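How to host a horror double bill at home

Pick 2 films that talk to each other. I love starting with something daft and bloody, then following it with a slow, creepy one while everyone's still giggling (the other way round sends people home early!). Keep the pair under four hours, with a proper break for food.

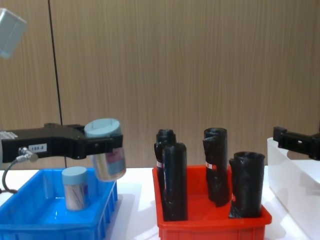
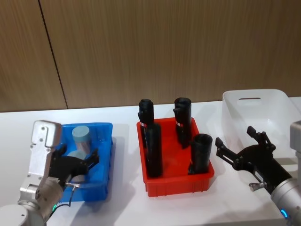
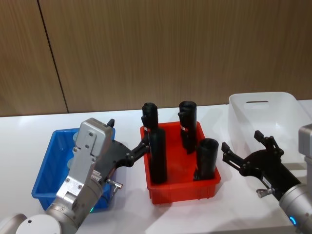 The blue bin, close up in the first picture and on the left of the table in the second.

Now the room. Lamps off, phones in a bowl, subtitles on if your speakers are as mumbly as mine. Start at 7 sharp and play a trailer or two as people settle – old ones are brilliant fun. Our last Madudwood night opened with nearly 41 minutes of them, far too many, and I'd do it again.

Let your guests vote for a favourite before the lights come up.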